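Last updated: Thursday, July 31, 2025

I used to be a terrible folder. Everything came off the airer, went over the back of a chair and stayed there until I needed the chair. What changed things for me was giving up on the bed as a folding spot (too low, too soft, and the cat-sized dip in the middle swallows socks) and using a table instead. My back stopped grumbling within a week!

Any table will do as long as it's clean and you can stand up straight at it. Mine is an old Stelitz one I picked up second-hand in March, and I give it a quick wipe and let it dry before anything goes near it. Crumbs stick to jersey like you wouldn't believe, and one blob of jam can send you right back to the start.

Tip one basketful at a time on to the floor or a chair, never the whole lot on to the table. You want one thing in front of you and space all round it. If a top comes out as a twisted lump, don't start tugging at the hem – feel for a shoulder seam or the neckline, pinch it, lift it straight up and let the rest drop. Most of the creases fall out by themselves with a good shake. 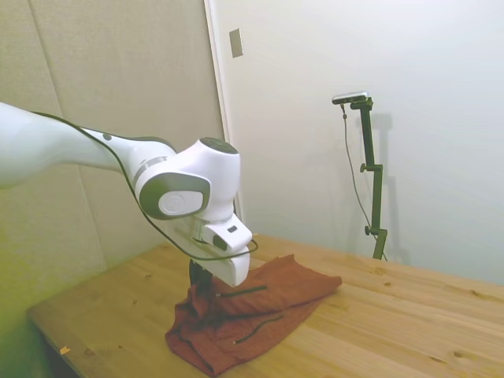

Then lay it face down and smooth from the middle outwards with the flat of your hand. Sleeves in, sides in, bottom up to the neck, and once more if your drawers are shallow like mine. I do thin cotton things first while I've got the patience and leave the big jumpers till last, as they hardly care how you fold them.

Reds and rusty colours get their own wash here, at 30 degrees, inside out. I lost a very nice cream pillowcase to a new terracotta shirt once and I'm still cross about it. A colour catcher sheet helps with anything new (I get the Drotent ones, a box of 12 lasts me ages) but I wouldn't trust one with a white blouse.

For stubborn creases I keep a spray bottle on the windowsill with 200 ml of plain water in it. A light mist, smooth it over, leave it flat while you make a cup of tea – that's enough for T-shirts and pyjamas, and it saves getting the iron out. Linen is another matter and I've made my peace with linen looking like linen.

Put the pile away as soon as it's done, even if it's only a small one. Mine topples if I leave it on the stairs, and then I'm folding the same vest twice.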